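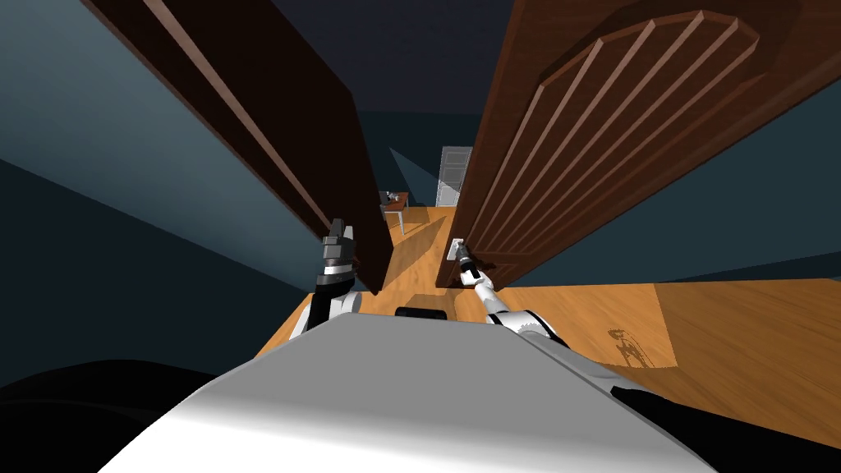 Collecting Demonstrations for Door Opening in Simulation
Project report, Mobile Manipulation Lab Course
Submitted 3rd October

1. Task and scope

The project covers data collection for a policy that opens hinged doors with a two-armed mobile robot. Training the policy was assigned to a second group and is not reported here. Our deliverable was a set of 200 accepted demonstrations in simulation, with metadata, in the format read by the Muso training code.

A demonstration starts with the robot standing in front of a closed double door and ends when the base has passed the threshold. Both door leaves must be open far enough for the body to clear them. Contact between the body and a leaf is allowed below a fixed force limit. Contact between the two arms ends the recording.

2. Setup

All recordings were made in the Rikance simulator with the course robot model. The operator used two hand controllers, one per arm, and a foot pedal for the base. The operator saw only the head camera view, so that nothing entered the demonstrations that the policy would not also receive. An early version with a free third-person view was dropped in August. Operators had used it to look behind the leaf, and the resulting head motion was of no use for training.

Recorded channels: head camera color image, joint positions and velocities of both arms, gripper opening, base velocity command, and hinge angles of both leaves. The hinge angles are used for labeling only and are removed before export.

3. Variation

We used 6 room layouts. Within a layout, the following were drawn at random for each episode: start position of the base, wall color, floor texture, direction and strength of the light, leaf surface (plain or carved), and hinge friction. Handle type was fixed per layout. Furniture in the far room was placed by the Istitz scene generator and was not checked by hand unless it blocked the path.

4. Procedure

Each session was limited to 40 minutes. The operator released the pedal before grasping a handle and drove again only after the gripper reported closure. The first leaf could be opened with either arm. The idle arm was to be held upright and clear of both leaves. This rule was added after the first sessions, in which a lowered arm was often caught by the returning leaf.

5. Rejected episodes

We rejected 33 episodes in addition to the accepted set. The main cause was the handle slipping out of the gripper during the pull, mostly at high hinge friction. The second was the base drifting while the arm was already under load. A smaller group was rejected for labeling faults: the Berchtold segmentation script marked the end of the grasp phase too early when the leaf swung back slightly. We corrected the threshold and reran it on all episodes.

6. Known limits

Low handles on carved leaves are hard to see from the head camera once the forearm is extended, and operators slowed down noticeably in these cases. The speed profile therefore depends on the leaf surface, which a policy could pick up. We did not resample the trajectories to remove this.

Left-arm pulls are underrepresented. The export script can mirror episodes, but mirrored data are kept in a separate folder and are not included in the total given in section 1.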